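Driltari cell gets a tune-up, and a new set of morning checks

Ballus News, 06/01/2019

The small pick-and-place cell at the back of the Ballus workshop is running again after a full service of its gripper, and the people who use it could hardly be happier. The cell, known in the building as Driltari, spends its days handling household items on a gray tabletop: boxes, trays, blocks, small furniture. It had been getting steadily worse at picking up anything narrow, and by the end it would close on a thin carton and leave it sitting at a slant.

Abrehet Berhe, who looks after the cell, took the gripper down to its mounts and found more play in one finger than in the other. Both fingers came off, the seats were cleaned, and the screws went back in with fresh thread locker. Then came the part she clearly enjoys most, which is zeroing the jaws. She opens them all the way, closes them on a gauge block, writes down the gap, and does it over until two readings in a row agree. It took most of a morning and she'd happily do it again tomorrow!

After the zeroing come the test objects. The first is always something slim, set down at an angle so the wrist has to turn before the jaws can close. A Walkers box in red plaid has become the favorite for this, and it gets approached with the jaws wide open, much wider than the box itself. 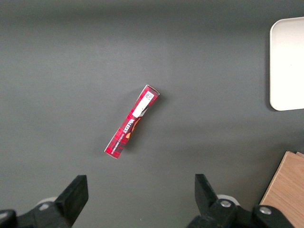

How often does the gripper need to be zeroed?
Once after every finger change, and otherwise every 50 hours of running time. A quick check with the gauge block each morning will show whether it needs doing sooner.

The wrist camera got attention too. Its mount had been bumped at some point, by a hair, and a hair is plenty when the software is working out where a carton ends. Hammad Baloch reran the calibration with the printed target flat on the table and then tilted, 76 views in all, and threw out the ones with glare on them. He says the earlier set had been taken under the old ceiling lights and was due for replacement anyway. The new one went in on the first try, and the aim point now lands where it should, even toward the corners of the table.

While the covers were off, the two of them rerouted the cable at the wrist. It used to pull snug when the last joint turned far to one side, so it now has a longer service loop and a softer clamp. Baloch ran the joint from stop to stop with his hand resting lightly on the loop (at crawl speed, with the stop button in his other hand) and felt for any tug. There was one, near the end of travel, and moving the clamp a finger's width took care of it.
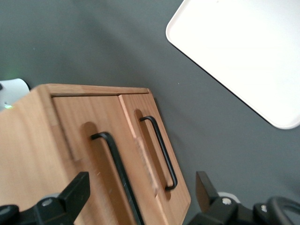
Handles are the hard part of any gripper check, and Berhe saves them for last. A box will shift a little and forgive a bad approach. A handle is fixed to something heavy, so if the fingers come in crooked, the wrist takes the load. She has the arm stop short, looks at the lineup on the monitor, and only then lets it go on at slow speed. The wooden cabinet is a great test for that, with slim black bar handles on its side-by-side drawer fronts, and when it stands at a slant to the gripper the wrist has to match the angle. If the motor current climbs before the jaws have closed, she backs out and goes over the alignment again.

The finger pads are next on the list. Clolora has sent over a softer pad to try, and Hubáček is machining a spare pair of fingers so that one set can be serviced while the other is in use. Swapping a pair takes around 2 minutes with the right driver, which now hangs on a hook beside the cell - please put it back there.

The morning checks are posted next to the hook as well. Wipe the pads, check the finger screws by hand, look at the cable loop, run the gauge block, then do one slow pick with a slim box before anything else. Readings go in the notebook, including the good ones, with initials. Anyone who would like to learn the full service is welcome to sit in on the next one, planned for November, and Berhe would be glad of a second pair of hands on the screws.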